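**Vurkholm folding table, small**
Sold and hired by Sukprasert, Drestodcombe

The Vurkholm is a plain rectangular table with folding legs, made for rooms that have to be used for more than one thing. It goes up for a meeting, a meal or an afternoon of paperwork, and goes back against the wall afterwards. We have kept it in stock for sale and for hire since we moved into the Drestodcombe unit, and it is the table we use in our own office.

It's a small table. If you are looking for something to seat a wedding party, you want the long trestles, which are listed separately under Event Hire.
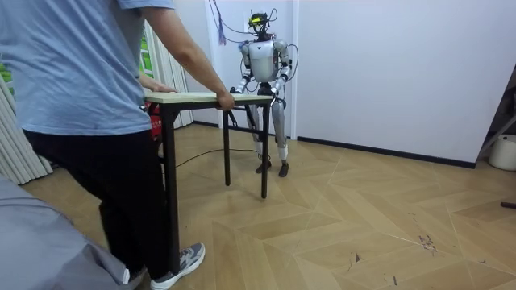 ### Tables > Folding > Small

**Size of top:** 973 mm x 644 mm
**Shape:** rectangular, thin edge
**Finish:** pale, smooth, matt
**Legs:** metal, folding, with thin diagonal braces under the top
**Number of legs:** 4
**Guarantee:** 2 years on bought tables
**Available to:** buy or hire
**Use:** indoors

The top is one flat piece with square sides and no lip, so papers and trays slide off it easily and so does anything you sweep with a cloth. Two tables pushed together along the long side make a fair-sized work surface. There is no clip or bracket to join them and we don't sell one. If the floor is level they sit level with each other, and if the floor isn't, a folded piece of card under one foot will do it.

The diagonal braces are what keep the legs from folding back in when somebody leans on the end. They sit up under the top and leave room for your knees on the long sides. On the short sides it's tighter, and a tall person will notice.

### What people use it for

Most of the ones we sell go to village halls, clubs, small offices and people who work from a spare bedroom. Kamonchanok Duangkaew runs the sewing group that meets in the hall at Harnham, and the group bought theirs from us as a cutting table. Her notes, which she has let us use:

> It's a good size for two people to work at, one on each side. We find the pale top easier on the eyes for marking out dark cloth, and harder for white thread. We put a mat down before using the rotary cutter. I would have liked it a bit higher for cutting out, but it is the right height for sitting at a machine.

It isn't a workbench. Please don't saw on it, clamp a vice to it or stand on it. We get one or two back every year with a bent leg, and it is nearly always from someone changing a light bulb.

For a laptop, a sewing machine, a buffet for a small group, a raffle, a registration desk or a jigsaw, it does well. Hired tables are often used for craft stalls, and a cloth that hangs down at the front will hide your boxes underneath.

### Putting it up

1. Lay the table face down on a clean floor or a blanket. Grit under the top will scratch it.
2. Open one pair of legs fully, then press the braces until they lock.
3. Do the same at the other end.
4. Check both ends by hand. If a leg moves, the brace has not gone home.
5. Turn the table on to its side and then on to its feet.

One person can manage it with some care. With two it is easier and you are less likely to catch a leg on the skirting board. Keep your fingers away from the hinge ends while the legs are moving.

To fold it away, clear the top, turn it over again and release the braces one end at a time. Don't try to kick them loose with the table standing up.

### Moving it while it's up

You don't need to fold it to shift it across a room. Take hold of the top at opposite edges, lift together and walk it to where you want it. Dragging marks soft floors and puts a sideways strain on the legs, and over time the braces work loose. On a wooden floor, always lift.

Decide before you lift who is going backwards. Take everything off the top first, including the cloth, which tends to get trodden on. Hold the top itself, with your fingers under the edge and a thumb above, and leave the legs and braces alone. A brace that is pulled on from the side can unlock.

In a narrow doorway it's quicker to fold it. We have measured the table through the hall doors at Harnham and it goes through on its side with the legs down, but the door has to be held.

### Looking after the top

Wipe it with a damp cloth and a drop of washing-up liquid, then dry it. Hand marks and smudges show when the light is low across the top, and they come off the same way. Don't use scouring powder or wire wool. Those leave a shiny patch on a matt surface and we can't put it right.

Use a mat under hot pans. Felt pen should be cleaned off the same day. Sticky tape is fine if you peel it off soon, but the brown parcel sort leaves a line of glue if it's left on over a weekend, and you'll need warm soapy water and some patience.

Look at the edge now and then, as that is where knocks land when tables are stacked. A small chip can be rubbed smooth with fine paper. A long split needs to come back to us.

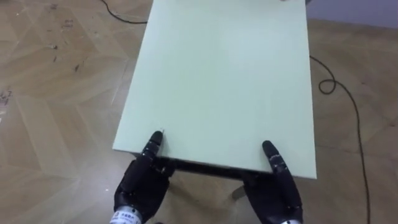
### Storing

Store it folded, on its long edge, with something soft between it and the wall. If you have several, stand them top to top and underside to underside, so that no leg rests against a clean top. Keep them out of damp sheds. The legs will stand it for a while, but the fixings won't.

We don't recommend stacking them flat in a pile. The bottom one takes the weight on its folded legs, and after a winter like that it may not sit straight.

### Hire

Hire is by the day or by the week. The weekly rate works out cheaper from the third day. You can collect from the Drestodcombe unit, where the loading door is at the side, or we can deliver to Harnham and the villages in between. One table fits flat in the back of most hatchbacks with the seats down. Measure first if your car is a small one.

Tables should come back wiped and dry. We don't charge for ordinary wear. We do charge for a bent leg or a burnt top, up to the price of the table and no more.

January is our quietest month for hire and the best time to book a large number. In the summer, please ask early. The stock is shared with the school fairs and it goes quickly.

### Spares and repairs

We keep these for the Vurkholm:

- feet, sold in sets of 4
- brace locks, left and right
- hinge screws

Tops are not sold alone. If the top is beyond repair, bring the table in and we'll take the legs and braces off it for spares, with something off the price of a new one.

Uthai Tanasarn does our repairs and can usually fit a brace lock while you wait, in the mornings at least. Please bring the whole table. Left and right locks look much the same, and people order the wrong one.

### Questions we get asked

**Can the height be changed?**
No. The legs have one position when open. We don't advise blocks under the feet.

**Will it mark a wooden floor?**
Not if it's lifted and the feet are on. Check the feet before you put it down, as they do come off and get lost in store cupboards.

**Can it be left outside?**
Take it out for the afternoon by all means, on firm ground. Bring it in at night.

**Is there a bigger one?**
There is a longer Vurkholm, made to order. It uses the same brace locks. Ask for the leaflet.

**Do the chairs come with it?**
No. Folding chairs are on their own page, and can be added to the same delivery.

### Ordering

Quote stock line 644 for a table to buy. For hire, just say how many and for what dates. Orders taken before 11 in the morning are normally ready to collect the same afternoon, if we have the stock. Returns are accepted on unused tables, with the feet still in their bag.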